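인쇄하기 | 이메일로 보내기

식기세척기는 그릇 정리를 대신해 주지 않는다

2019년 6월 1일

식기세척기를 들이면 부엌일이 끝난다고 믿는 사람이 많다. 나는 동의하지 않는다. 씻는 일은 줄어도 꺼내고, 닦고, 제자리에 넣는 일은 그대로 남는다. 우리가 설거지라고 부르는 노동의 절반은 조리대 위에서 벌어진다.
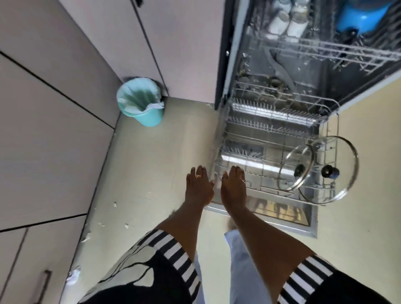
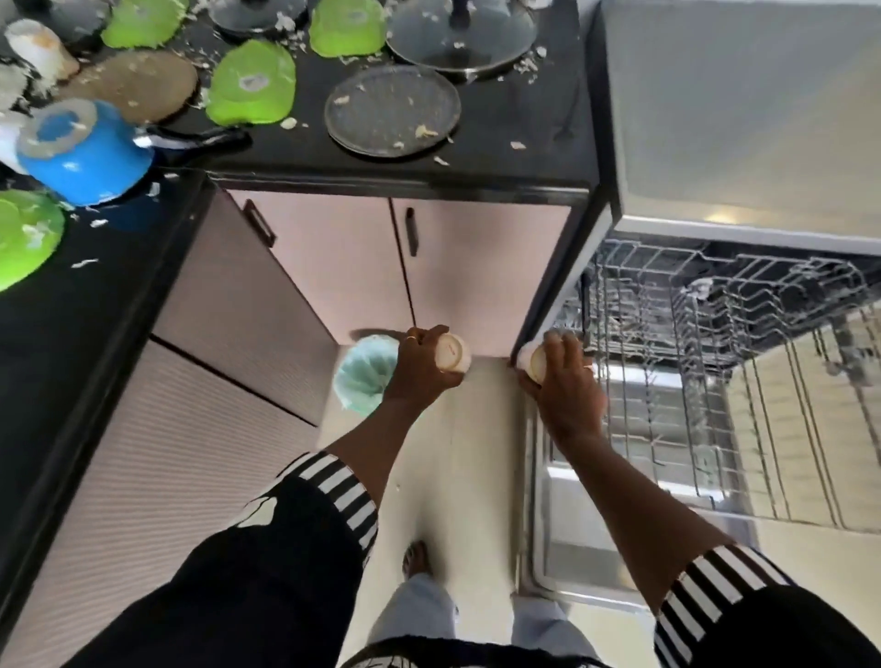 두 손에 흰 컵 하나씩. 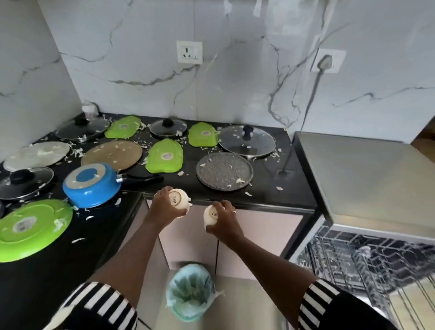
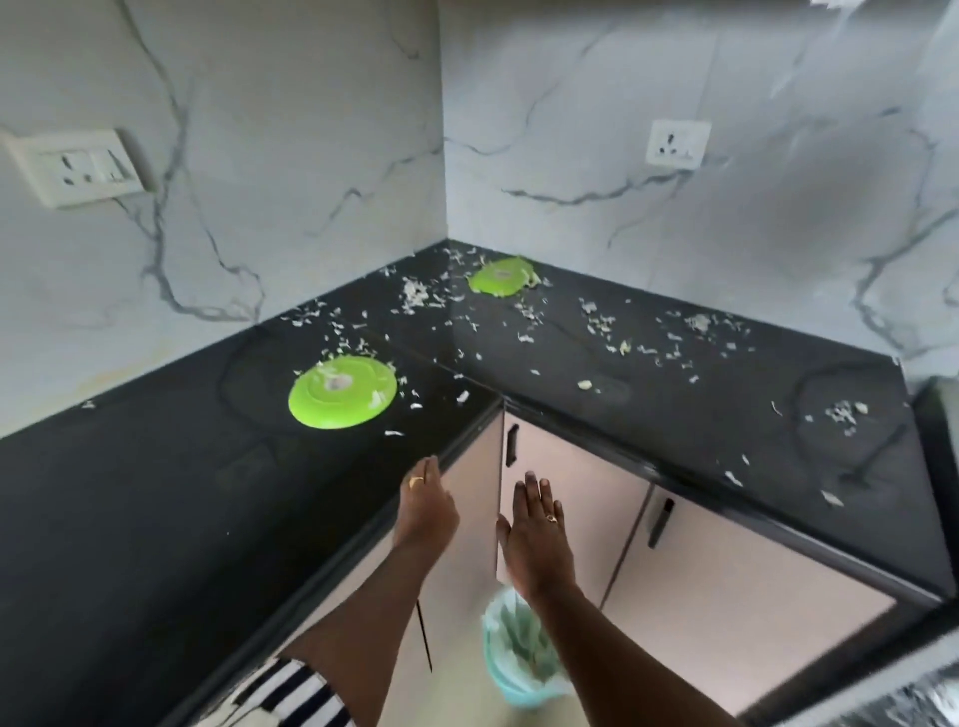

식기세척기에서 꺼낸 그릇은 바로 찬장에 넣어도 되는가?

물기가 없을 때만 넣는다. 컵 바닥의 오목한 곳과 뚜껑 테두리에는 물이 고이기 쉬우니 마른행주로 한 번 닦고, 조리대도 먼저 훔쳐 둔다. 부스러기가 있는 상판에 그릇을 엎어 놓으면 씻은 보람이 없다.

나는 이 순서를 늦게 배웠다. 5월에 플리바노 요리 교실에서 클로틸드 랑글루아 선생의 수업을 들었는데, 첫 시간에 칼은 잡지도 않고 상판만 닦았다. 그때는 수강료가 아까웠다. 지금은 그 시간이 제일 쓸모 있었다고 생각한다.

그릇 수도 문제다. 거의 200리터나 되는 수납장을 짜 넣고도 자리가 모자란다는 집을 보았다. 유리 뚜껑은 냄비마다 따로 있고, 컵은 선물로 계속 들어온다. 수납장을 더 사라는 조언은 많지만 나는 뚜껑부터 줄이라고 말하고 싶다. 지름이 같은 냄비라면 뚜껑 하나로 충분히 돌려 쓴다.

가니코에서 나온 칸막이 선반도 써 보았다. 접시를 세우기에는 괜찮은데 뚜껑은 자꾸 미끄러진다. 결국 서랍에 눕혀 둔다.

식기세척기를 쓰지 말자는 이야기가 아니다. 우리 집도 매일 돌린다. 다만 가족끼리 집안일을 나눌 때 버튼 누르는 사람과 그릇 넣는 사람을 같은 몫으로 치지는 말았으면 한다.

인쇄하기 | 이메일로 보내기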